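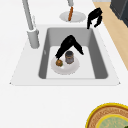 Section 4: Building your room list in Vitum

The room list is where your Vitum home record really starts to take shape, and it's our favourite part of the whole set-up! By the end of this section you'll have a full picture of your property that can be checked against the entry on the Rilthorpe valuation roll, line by line, in your own time. Every room gets two headings, Fittings and Contents, and only the first one goes into your comparison report. A kitchen makes a good place to learn the difference: a sink set into a white countertop is a fitting, and goes in with its surround as one item, while a plate left in the basin with a small jar standing on it is contents and stays out. Once you've got the hang of that in one room, the others go very quickly.

Before you start

You will need:
Your property reference (top right of your latest valuation notice)
A tape measure, or a floor plan with measurements marked on it
Your Vitum sign-in, as set up in Section 2
The property outline you saved in Section 3

Note: If the outline from Section 3 still says Draft, open it and press Confirm outline first. Room entries can't be attached to a draft.

4.1 Adding your first room

1. From the home screen, choose My property, then Rooms.

2. Press Add room and pick a type from the list. Kitchen, bathroom and bedroom are at the top. Less usual rooms (boot rooms, box rooms, that odd space under the stairs) are under More types, and it's a lovely long list, so do have a look before settling for Other.

3. Give the room a name you'll recognise, of up to 40 characters. "Back bedroom" is fine. This name appears on your printed report but is not compared with anything.

4. Choose the floor. Ground floor is the default. For a split level, pick the floor you step onto when you come through the door.

5. Enter the length and width. You can type in metres or feet and Vitum will convert for you on the spot. Measure wall to wall, at floor level, and ignore skirting boards.

6. Press Save room. The room turns green on your outline, and there's something very satisfying about watching them fill in one after another.

Note: L-shaped rooms are entered as two rectangles. Save the larger part first, then press Add part inside the same room. Please don't add the second part as a new room, or your room total will come out wrong on the report.

4.2 Adding fittings

7. Open the saved room and press Fittings.

8. Choose each item from the suggestions, or type your own. Sinks, baths, built-in wardrobes and fixed worktops all belong under this heading.

9. For each item, set Condition to Good, Fair or Poor. If you can't decide between two, go for the lower one and say why in the comment box.

10. Add the year it was put in, if you know it. Leave the box blank if you don't. A blank is much more useful to the reviewer than a guess.

11. Repeat for every room, then press Done.

You can add up to 70 fittings across the whole property. Most homes come nowhere near that, but if yours does, group like items together ("built-in shelves, all alcoves") and carry on.
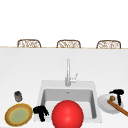 Caution: Changing a room's type after you've added fittings clears the fittings list for that room. Vitum will ask you to confirm, and there is no undo. If you picked the wrong type, copy your comments somewhere safe before you change it.

4.3 Contents (optional)

The Contents heading is yours to use however you like. Nothing you enter there is sent to the valuation office or shown in the comparison report. Plenty of Rilthorpe households use it as a home inventory for insurance, and it works beautifully for that. Chairs, tables, crockery, rugs and lamps can all go in, and you can print the list separately from the Reports page.

If you want to skip it, slide Show contents to Off in Settings. Anything already entered is kept and comes back when you slide it on again.

4.4 Checking the list against the roll

Now for the good bit!

12. Go to Reports and press Compare with roll.

13. Type in your property reference exactly as printed, including the dash.

14. Wait for the two columns to load. Your own entries are on the left, and the roll entry is on the right. Rows that agree are plain. Rows that differ are shaded yellow.

15. Press any yellow row to see both figures and a short note on what might have caused the gap. The usual ones are a loft counted as a bedroom, a conservatory left off, or two small rooms knocked into one.

16. If you think the roll is wrong, press Flag this row and write up to 300 characters in plain words. "Wall between dining room and kitchen removed, now one room" is exactly the sort of thing the reviewer wants.

17. Press Save comparison. A dated copy goes into your Documents folder.

Caution: Flagging a row does not start a formal challenge. It marks the row for you and adds it to the pack you'll put together in Section 5. The time limit on your valuation notice keeps running until the challenge form itself has gone in, so please check that date today.

Note for Charbonneau estate residents: Homes on the estate were entered on the roll by plot number, and some still have no street address showing. Use your plot number with the letters CH in front of it. If the comparison page says No match found, try again without a space between the letters and the number.

4.5 If something doesn't look right

The outline has a grey gap in it
A room has been drawn but not saved. Press the gap to open it.

The total floor area looks far too big
Check for feet typed into a metres box. The unit is shown in small letters at the end of each box, and it can be changed one room at a time.

Compare with roll is greyed out
You need at least one saved room on every floor in your outline.

The report won't print
Save it to Documents first and print from there. Cenduro is working on a fix for older tablets.

You can have up to 12 saved comparisons in your account. When you reach the limit, delete an old one from Documents, then press Save comparison again.

Carry on to Section 5: Putting your evidence pack together.

Guide text last updated September 7, 2021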